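Skorari Second-Hand Books: questions we get asked

Anong Pongsiri runs the shop and wrote most of these answers. Estrella Lozano took out the rude ones.

Will you buy my books?

Possibly. Bring them in and we'll look. Please don't ring and read the titles out, as the title tells us very little and you will leave out the water damage. We take roughly handled books if they are hard to find, and we turn down spotless ones that every charity shop in Pramodley already has on the shelf.

But mine is a first edition.

It may well be. Most books only ever had one edition, so nearly all of them are firsts. What matters is whether anybody wants it. We have had a first edition of a history of the Pramodley drains in the window since January and it is still there.

I saw the same book online for £1240. Why are you offering £18?

You saw somebody asking £1240. Look at how long the listing has been up. We go by what copies have sold for, and then we take off enough to pay the rent. If you think the online seller has it right, list yours next to theirs and see.

Is a signed copy worth more?

Sometimes. A signature with no story behind it gets a hard stare from us. "My uncle knew him" is not a story we can sell on. A dated ticket from the reading, or a letter tucked inside, is far more use. If the author signed everything put in front of them, the unsigned copies may be the scarce ones.

Do you give certificates of authenticity?

No. A certificate is a sheet of paper, and anybody with a printer can make one. We write what we know on the invoice, and if we turn out to be wrong you can have your money back. 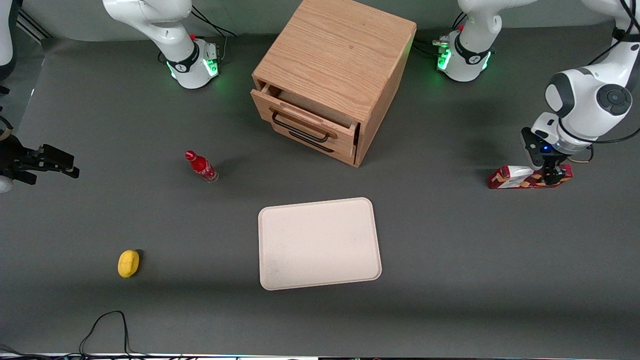
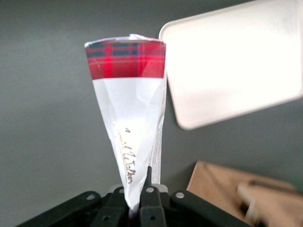
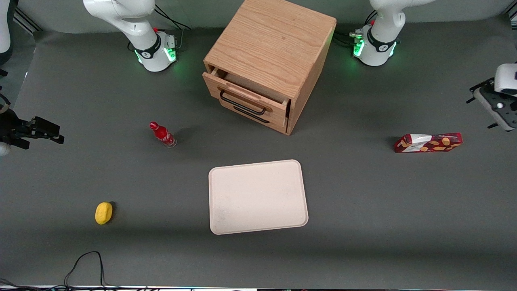 Two of the wooden cabinet with its top drawer pulled out, and between them the paper cone with the red tartan band.

Can you get me a particular book?

We keep a wants list. Put your name on it, with the author and title, and say whether you'd take a reading copy. Damián Solís goes through it when a new lot comes in. We don't promise anything and we don't take deposits. People who write "the blue one about the lighthouse" do get looked for, but not very hard.

What do Fine, Very Good and Good mean?

In our experience, "Good" in the book trade means not very good. We use three grades of our own: clean, read, and battered. If there is writing in the margins we say so. We don't call it "charming".

Do you stock self-published books by local writers?

We take three copies on sale or return, for 50 days. After that you collect them. Please don't send your friends in to buy all three on the first morning in the hope that we'll order more. We can tell, and we won't. Sarahí Huerta looks after this shelf and would like the price to be printed on the back cover.

Can I leave a review of my own book on the shelf card?

No.

Is the reading group still going?

Yes, in the evening at seven, once a month. Yolotzin Varela picks the book, and the current one is always written on the board by the door. You are expected to have read it. Watching the film has been tried, and the endings are different.

Are the prices open to haggling?

On a stack of books, maybe. On a single paperback, no. Telling us it is cheaper at Bañuelos up the road is fine with us, and they close at five if you'd like to hurry.

Should I buy rare books as an investment?

We'd be glad of the business, but we wouldn't do it with our own savings. Buy what you want to read. Anyone who tells you a book is certain to go up in price has one to sell you.

Do you post abroad?

Yes, at cost. Email first with your address and the title, and we'll weigh it and tell you what it comes to.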